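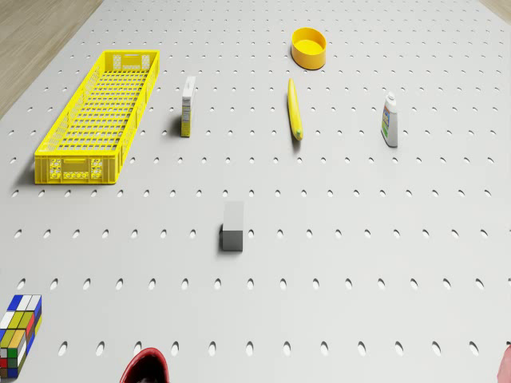

Misix: the practice world where robots learn to tidy up

For readers 8 to 12 years. Words printed in CAPITALS are explained at the end.

How does a robot learn to pick up a banana? You did it when you were very small, and you do not remember the lessons. You dropped many things, and somebody picked them up for you again and again. A robot also must drop many things before it becomes good. The question is where it should do it.

One answer is a computer program named Misix. It is sold by the company Clekuston, from the town of Wasenau, and schools and clubs can buy it since last November. We tried it for this page, and we want to tell you how it works and if we like it.

A world made of numbers

Misix is a SIMULATOR. It makes a pretend room inside the computer, a little like a video game does. The banana in it has no taste and no smell. It is only a shape, a yellow color and some numbers which say how heavy it is and how slippery.

Look at the gray board with the rows of holes. All the things on it are made by the computer, also the wooden floor behind it, and even the shadows. The computer must calculate where the light is coming from, and then it paints a soft shadow to the left of the bottle, the carton and the gray block. If it would forget the shadows, the things would look like they are flying.

Why do the shadows matter? Many robots see with a camera. One day the robot must leave the pretend room and work in a real kitchen, where there are shadows everywhere. It is better when it knows them already.

What is the job?

In Misix a job is called a task. You write it in a short sentence, for example: "Put the banana in the yellow crate." For you this is easy. For the robot it is many small questions.

Where is the banana? The crate is yellow, the bowl is yellow, and the banana is yellow too. So the color alone does not help very much. The robot must also look at the shape – long and a little curved, or round, or a big box with a grid for a floor.

How do I hold it? A block has flat sides, and a robot hand with two fingers can press on them. A banana is curved and can turn between the fingers. A bowl is wide, so it is often better to take it only by the rim.

How do I not push the other things? A tall bottle falls easily if an arm comes too low. In the pretend room this is no problem, you press the key R and everything stands again. In a real kitchen you must get a cloth.

How many tries?

The program counts the tries for you. In our test we gave the robot the banana task 1045 times, and the computer did it while we were having lunch and then some more. From the first 80 tries, 20 went well. That is one from four. In the last 80 tries it was 56, so you can see it learned something. It did not become perfect, and you should not believe an advertisement that says so.

After every try the robot gets a point or it gets no point. It changes its way of moving a little and tries again. When a change brings more points, it keeps the change. The adults call this REINFORCEMENT LEARNING. If you have ever taught a dog to sit, you know the idea, but the dog wants a cookie.

What we like

You can move the things with the mouse before you start. Put the crate far away, or turn the carton, and look what the robot does. The pictures are clear and the letters in the menus are big enough. It also works without internet, after the first start.

What we like less

The first start is slow. The help pages were written for adults, and some words in them are not explained. And the robot arm moves in silence! We would like to have some sound, because it is hard to notice that it bumped into something when you are not looking.

There is an extra pack with the name Wasilewska, with more things to pick up and more rooms. We did not test it. For beginning, the normal pack is enough.

Try it at home without a computer

Take a bowl, a banana and an empty box. Close one eye and use only your thumb and one finger. Now put the banana in the box and do not touch the bowl. Do it ten times and write down how often it went well. Then put the box in another place and do ten more. Was it harder?

Words

SIMULATOR – a computer program that pretends to be a part of the real world.
REINFORCEMENT LEARNING – learning by trying, with points for the good tries.
TASK – one job for the robot, with a beginning and an end.

Page last changed: 2025-09-03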